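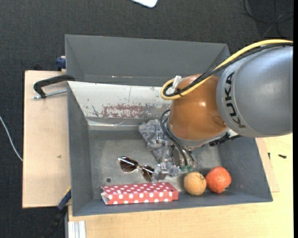
Ticket: Divider panel in gray sorting bin keeps chipping

Home | Tickets | Supplies | Workroom | Log in

Last updated May 2023

Status: Open, waiting on paint
Product: Kalance two-part bin, large, gray
Reported by: Thambiah workroom

What's going on
We love this bin! It holds a good mix of small stuff (sunglasses, the polka-dot box, all the odds and ends we sort) and the sloping walls let things slide down to where you can reach them. The trouble is the slanted off-white panel between the two halves. The paint is chipped and scratched, and there's a worn patch of dull red low in the middle with white edges flaking around it. Flakes keep turning up on the sunglasses, and they do not wipe off lenses nicely.

Tried so far

1. Clear tape along the bottom of the panel. It went on wrinkled and I was too excited to redo it. It has stayed put since February, so I'm leaving it alone for now.

2. Soft cloth and warm water on the gray floor. Great for dust, no help at all with the scuffs. I've decided I like the scuffs.

3. Plastic scraper on the red patch. Stopped after a minute – the white edge lifted faster than I wanted. Don't do this one before you have paint on hand.

4. Moved the heavier items out to a Flostov tray for almost 20 days. Fewer flakes! Not zero, but you could really tell the difference.

Reply from Handent support
Thanks for the detailed notes, these are fun to read. Please sand the panel lightly with 80 grit, only where it's already loose, then go over the whole thing with 100. Vacuum before you paint. Two thin coats are plenty. The small round hole in the floor can stay open, so please don't fill it with paint or putty.

Follow-up
Sandpaper is here and I tested a corner with the 80. So smooth! Holding off on the rest until the paint shows up. I'd also like to know if we can get a spare panel by itself, and whether it comes in plain gray – the off-white shows every speck.

Sunglasses are going in soft pouches until the panel is done.

3 comments | 7 shares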